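Laundry Room Tips: Side-by-Side Machines

1. Number the machines
Label each unit on the upper left of the front panel, with its function and a number. Dryer 1 and washer 1 are then easy to name in a fault report.

2. Keep baskets off the door arc
Front-loading doors swing wide. Set a basket to one side of the dryer and mark its spot on the tile with tape. A basket with perforated sides lets air reach damp items.

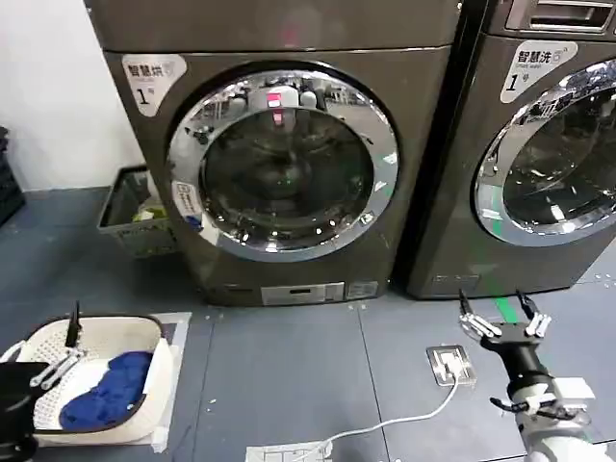

3. Sweep before unloading
Lint and grit collect on tile in front of the machines. Dark tile shows white specks early. Sweep first, then open the door.

4. Wipe the door ring
Use a damp microfiber cloth on the chrome and the glass. Dry at once to prevent spotting. Do not use abrasive pads.

5. Sort by spin speed
Towels tolerate 900 rpm. Use a lower setting for knits. Dry dark towels separately from light cotton.

6. Detergent drawer
Pull out, rinse under warm water, and leave open until dry. Repeat monthly.

Shafiq Liyanage, Trallton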